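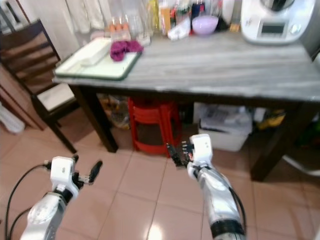 Storage should be listed before appliances, Gintarė Stankevičius wrote in reply to the first version of this gallery, as most readers want to know where things are kept before they ask what they are.

The order has been left as it was. This gallery covers the kitchen at Drustudside, one of the rooms in the Asby household storage survey. Captions are limited to contents and placement. Floor plans are filed separately under Priedītis.

Table, gray wood-grained top. Eggs in a clear container toward the back, with clear glass jars and containers grouped nearby. Bottles upright along the rear, the tall yellow one among them. Pale lavender bowl in front of the dark bottle. White countertop appliance at the back right, display on the front face. Tray with dark green rim at left, magenta cloth on it. Dark wooden chair with a light cushion beside the table. 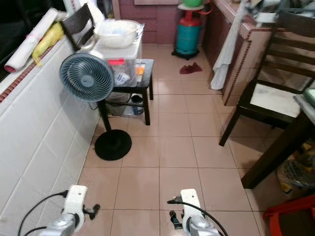

Page last changed: September 2023

Narrow section with beige floor tiles. Teal gas cylinder on a small wheeled stand at the far end, red regulator valve, orange hose. Pedestal fan by the low tiled wall. Behind the fan, a clear plastic storage box on a black stool, with a large white basin on top. White towel over the counter edge.

Survey sheet 16. Corrections to Aivar Toom.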